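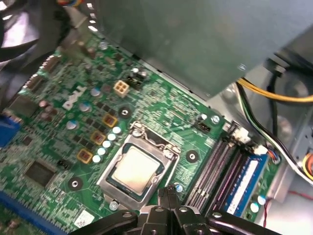 Fig. 1. Dell board, socket area. Processor in place under the retention frame.

June 30, 2020 – bench notes, S. Ramadan

Unit 203 from the Vidal batch. Complaint on the ticket is random shutdowns under load. Cooler is off, board still in the case.

Inspection before any cleaning or parts swap:

Power delivery: three square chokes and the column of five small capacitors next to the socket. Meter across each small cap before deciding anything. Younes had one in November that looked fine and read short.

Larger capacitors, nearer the DELL logo: three. Compare ESR against the spare board on the Kitora shelf – same model, different revision, so treat as a guide only.

CPU power: beige four-pin by the logo. Check the header for play with the plug seated. 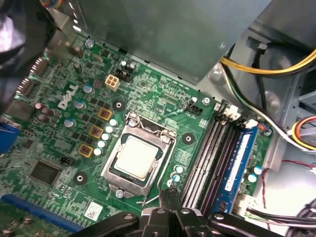 Fig. 2. Wider view in the case. Retention lever to the right of the socket, blue expansion slot at lower left.

Socket: do not lift the lever until the voltage readings are written down. Once the processor is out, pins get checked under the scope at low angle, all four sides. Lahcen has the good loupe.

Cooler: the spring screws go into the mounting holes around the socket. Tighten in a cross pattern, a few turns each. Paste from the new tube, the old one has separated.

Load test after reassembly: 7 hours, log to the Berenton folder. Wouter wants the log file named by unit number, no spaces.

Open: fan speed at last shutdown was logged as 2,089 rpm. Need to ask Doaa which header that was read from.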